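Wagner Furtado
October 20, 2025

1/7 Okay, a few people asked how the building-board thing is going, so settle in, because I have opinions about boards now and I did not have any in the spring.

2/7 Quick recap for new folks. I started painting the play boards myself after the store-bought one warped on me. The first was blue and I will not be discussing the blue one. The green took me 18 evenings, mostly waiting on paint, and I love it like a pet.

3/7 Legs first! I went back and forth on feet for weeks. My sister said just lay it flat on the floor and be done, and she's usually right, but I wanted to be able to get my fingers under it when I carry it down the hall.
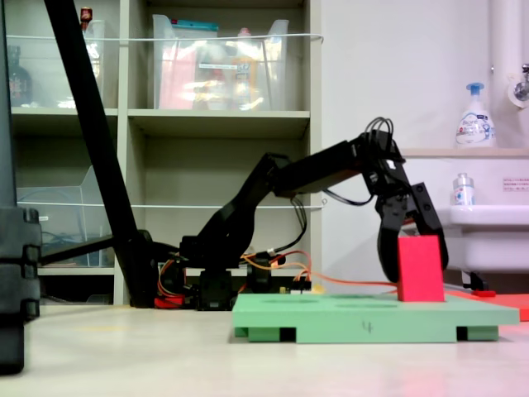 4/7 Paint is the part I get the most messages about, so let me ramble. I do thin coats, let each one sit overnight, and sand very lightly in between - a kitchen sponge with a rough side works fine. Two greens is my favorite trick, a light one for the top and a darker one for the feet, and a red-pink block standing on that pale green just sings to me. Any strong warm color would do it, I think.

5/7 Numbers: I write them on the front by hand in dark ink. I did try stencils once and they bled all over the place, so handwriting it is, wobbles and all.

6/7 Next up is a yellow one, hopefully done by December if the garage doesn't get too cold for paint. I'm also tempted by a really deep plum - talk me out of it or don't.

7/7 If you're making your own, send me your colors! I read every reply, even when it takes me a week to answer.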